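Grustine: household recycling instructions, in plain words

README and data card

What it is

Grustine is a collection of short written instructions that tell people what to put in which bin. The texts come from leaflets, bin stickers, fridge calendars and notices in apartment lobbies. Each instruction was typed by hand, split into single sentences and given labels for the material, the action and the bin.

I started it when I moved to Sedgwick and could not understand the leaflet that came with my bins. My English was already good enough for work, but I did not know "rinse and squash", "lids off" or "no soft plastics". I asked my neighbours and received different answers from each of them. After that I began to keep every leaflet I could find, and later other people posted me theirs.

The collection is text only. It is meant for people who write public instructions, for teachers of English to adults, and for students who study how instructions are worded.

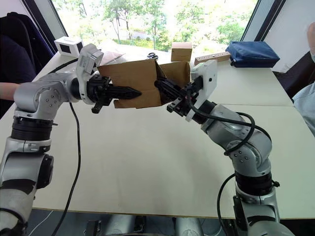
Where the texts come from

The sources are 35 printed items. Most were delivered to letterboxes, and the others were copied from walls with the permission of the building manager. I did not take anything from websites, as the wording there changes without notice and it is hard to say later which version was read.

Typing was done by me and checked by Mito, a small language school where I teach in the evening. Fernemura, the print shop near the school, gave us old proofs of leaflets, including some that were never delivered. These have the value "proof" in the column status. Please do not treat them as advice which the public received.

Last update: August. The update added the lobby notices and corrected spelling mistakes made by me, not by the sources. Mistakes in the sources are kept as they were printed.

Files

instructions.csv: one sentence per row
sources.csv: one printed item per row
labels.txt: the full list of labels with a short note for each
changes.txt: what was corrected and why

The files are saved as UTF-8 with commas between the columns. If your spreadsheet program shows strange signs in place of the apostrophes, choose UTF-8 when you import the file.

Columns in instructions.csv

id: a short code which stays the same between updates
source_id: connects the row to sources.csv
sentence: the text as printed, with capitals kept
material: one of 15 labels
action: what the reader must do, for example rinse, flatten, remove, keep out
bin: the colour of the lid, if the sentence gives one
polarity: "do" or "do not"
note: free text, often empty

How the material labels were chosen

The material label follows the word in the sentence, and I tried not to guess what the writer had in mind. Paper and cardboard gave us the most trouble. Some leaflets say "cardboard" for everything stiff, others make a difference between "carton", "box" and "card", and one says "cardboard boxes (not cardboard)", which we still discuss at the school. In the end we kept two labels, "cardboard, shaped" for a thing the sentence names by its form, such as a box, and "cardboard, flat" for a sheet or a piece. A flat brown piece with the corrugated layer, like the one held up over the white table in the picture below, has the second label if the sentence calls it a sheet or a piece, and it has the first label if the sentence calls it a box, even a flattened one. This means that the label is about the language and will not tell you the real state of the material.
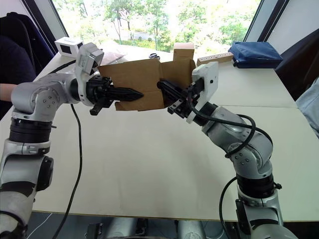 The action label has a similar problem with small verbs. "Flatten", "break down", "squash" and "fold flat" are four ways to ask for almost the same work, and learners at Mito often know only the first. We kept them separate in the sentence and gave them one common action, flatten. Where a leaflet asks for flattening, it nearly always speaks of boxes, and a reader who has only a brown corrugated sheet in front of them, already as flat as the one in the picture above, must decide alone whether the instruction is for them. I marked such sentences with "unclear for flat pieces" in the note column. If you think I marked too many, please write to me, as I changed my mind about several of them.

Checking

Every row was read by two people. When they did not agree, we read the whole leaflet together and the second reading decided. If we still did not agree, the row has "disputed" in the note column and the label of the first reader was kept. I know this is not the best method, but I preferred to leave the disagreement visible.

What is missing

There are no instructions for shops or offices. There is very little about garden waste, because in Sedgwick it has a separate leaflet and I found only old copies. Drawings on the leaflets are not included, and some sentences are hard to understand without them ("Not like this!"). Translations printed beside the English text were not typed either. I would like to add them, but I need a reader for each language first. 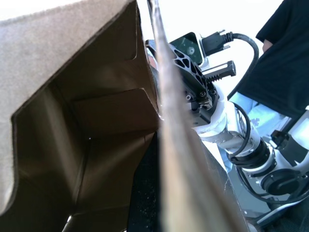

Use and limits

You may use the files for teaching, research and for writing your own leaflets. Please do not use them to decide what goes into your bin at home. The rules change from one place to the next, and an old sticker can be wrong.

If you print sentences from the collection in a course book, please give the source_id beside them, so that another person can find the original item.

Corrections

Send corrections to Eliécer Benavides, care of Mito. Write the id of the row, the text as you think it should be, and if possible a copy of the leaflet. I answer slowly during exam weeks.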